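This site uses cookies to remember your settings. Accept | Manage

Wrist offset after a gripper change in simulation

Ataahua Grimshaw
We replaced the gripper on the Vosto arm in our simulated kitchen cell. Grasps now land 25 mm short. Must the whole arm be calibrated again?

Helteo Support
No. Please update the tool length in the Relel cell file — it retains the former value — and reload. Views from a kitchen cell are attached.

brondum_user
Same fault here in June. Reloading twice fixed it.
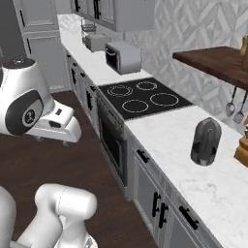
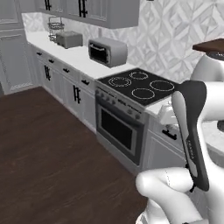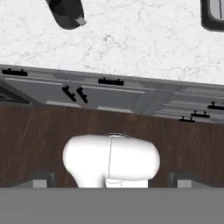
White gripper in the simulated kitchen; the second view shows it holding a black spatula.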